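Drornwood Community Seed Library
Progress report to the Metwally Fund, second period
Prepared by Cecilia Tsikata, project coordinator

Dear Donal and everyone at the Fund,

It has been a full and rather muddy few months, and I'm glad to be sitting down at last to tell you how your money has been spent. I know you asked for something shorter than last time. I have tried, but there is a good deal to tell, so please put the kettle on first.

You'll remember that when we wrote in the spring we had the use of two rooms behind the old pharmacy in Drornwood, a donated chest of drawers, and a great many jam jars of beans. The plan you agreed to support had us doing three jobs over the year: lending vegetable and flower seed to households who would grow it on and bring some back, running evening classes in seed saving, and opening a second lending point in Sonville, where there are plenty of backyards and not much in the way of garden shops. The first two are going well. The third is behind, and I'll come to that.

Lending

We now have 400 member households, up from the 112 we reported to you last time. Most of the jump came in the two weeks after the Sonville street fair, where Despina Neagu stood at our table from eight in the morning with a tray of tomato seedlings and talked to anyone who slowed down. She signed up people who had never grown so much as a radish, and a fair number of them have been back since with questions (and one with a very large zucchini, which we ate).

The most borrowed seed by a long way was the climbing French bean, followed by lettuce and then calendula. Peppers were less popular than we'd hoped. I think we put people off by telling them how early they need to be started, and next year we'd like to offer young pepper plants in place of seed and see if that goes better.

Returns are still coming in as I write. Beans and peas are easy and people bring them back by the bagful, often in far greater quantity than they took out. Lettuce is another matter. It has to be left to bolt, it looks dreadful for weeks while it does, and a lot of members pulled theirs up out of embarrassment before the seed was ripe. We have added a paragraph to the lettuce packet asking them to please leave one or two ugly ones standing.

Storage and packets

You gave us money for proper storage, and I want to be clear about how it was used. The chest of drawers has been retired. Seed now lives in lidded tins in the back room, with drying sachets that Zuweira Darko changes on the first Tuesday of the month, and she keeps a thermometer and a damp gauge in there and writes both readings in a notebook. We had one bad week in the summer when the damp crept up, and we moved the onion and parsnip seed to Zuweira's own refrigerator until it passed. Those two don't keep well at the best of times, and we didn't want to lose the lot.

The printed packets came from Drekden, who did them for us at a fair price and put up with a late change to the spelling of "kohlrabi." They have room on the back for the variety, the year, the name of the grower and a line or two of notes, and I've been touched by how much people manage to fit in there. One bean packet came back with the whole history of somebody's grandmother's fence. 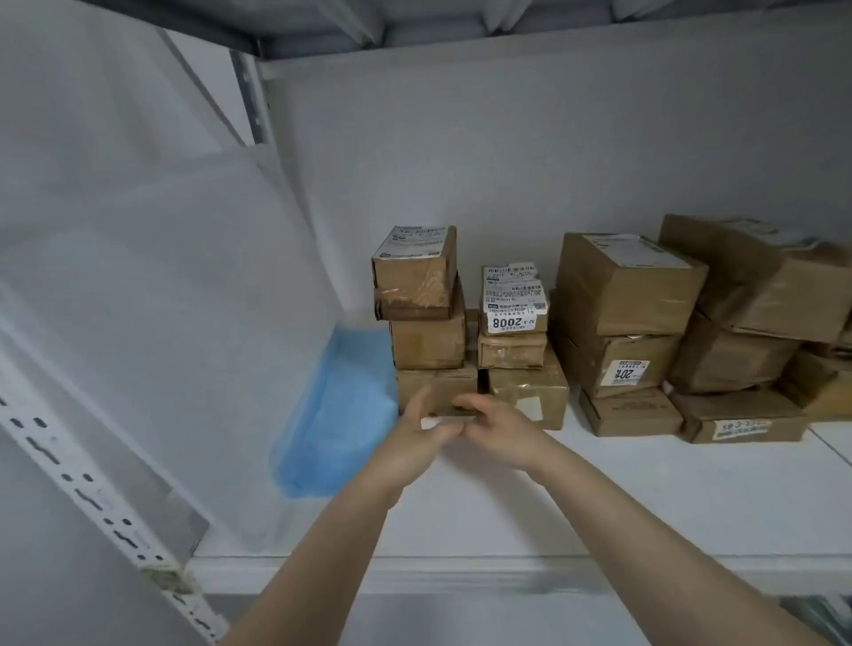 Can members who live outside Drornwood and Sonville still borrow seed?

Anyone who can get to one of our open evenings is welcome to join and borrow on the same terms as everyone else, and they can hand their returns in at any open evening up to the end of the season. We don't mail seed out at present. It was discussed in September, and we felt that we'd like to know people a little before sending them home with the rarer varieties.

Classes

We promised you a run of evening classes and have now held the full set, with 80 people attending at least one. The subjects were wet seed (tomatoes, cucumbers and squash), dry seed (beans, peas and lettuce), keeping varieties from crossing, and a germination testing night, where everybody took home seeds folded in damp paper towel and reported back.

Safta Pascu taught most of these. She grew vegetables for market for many years and has a lovely plain way of explaining things, and the squash class was so full that we ended up passing chairs in through the window. The one on crossing was the hardest to pitch. Half the room wanted to know about isolation distances and the other half wanted to know why their pumpkins tasted of nothing, and I'm not sure either half went home quite satisfied. Safta would like to split it into two evenings next year, and I agree with her.

The germination testing has been useful to us as well as to the class. We learned that our older carrot seed was very tired indeed – hardly anything came up – and we have taken it off the shelves and sown the remainder thickly in the demonstration bed to see what it does. The tomato seed, some of it older still, came up like cress.

The Sonville lending point

I'd hoped to tell you that this was open. We had an agreement with the library there to use a corner of the reading room, and then the reading room ceiling began to leak and the whole floor was closed for repairs. The librarians have been kind about it and have offered us the same corner when the work is done, but they can't yet give us a date, and I would sooner not guess at one in a report to you.

In the meantime Despina has been taking a folding table and a selection of 21 varieties to the Sonville farmers' market every other week. It's a smaller choice than people would get in Drornwood, but it covers most of what a beginner would want, and it has kept us in touch with the members who joined at the fair. She tells me that garlic is what they ask for most. We don't lend garlic at the moment, though we could, and I'd like to raise that with you when we meet.

Money

The full accounts are attached separately. In short, we have spent a little less than planned, nearly all of the difference being the furniture and signs for Sonville that we haven't yet bought. Printing came in under budget. Room heating came in over, and I'd expect it to do so again this winter, as the back room has to be kept at a steady temperature and the building does not make that easy.

With your permission we would like to carry the Sonville money forward into the next period. If you would prefer us to return it and apply again, please say so and we'll do that.

What comes next

Over the winter we'll be cleaning and packing this year's returns, and Safta is putting together a small growing calendar for members with the frost dates for our side of the valley. Membership opens again in the new year. We also need to find someone to share the market table with Despina, who has done nearly every one of them herself in all weathers and ought to have a few Saturday mornings off.

Donal, you mentioned that you might come over for the bean swap. Please do, and bring a coat, as we hold it in the yard. I'll send the time as soon as Zuweira and I have settled it.

With warm thanks from all of us,

Cecilia Tsikata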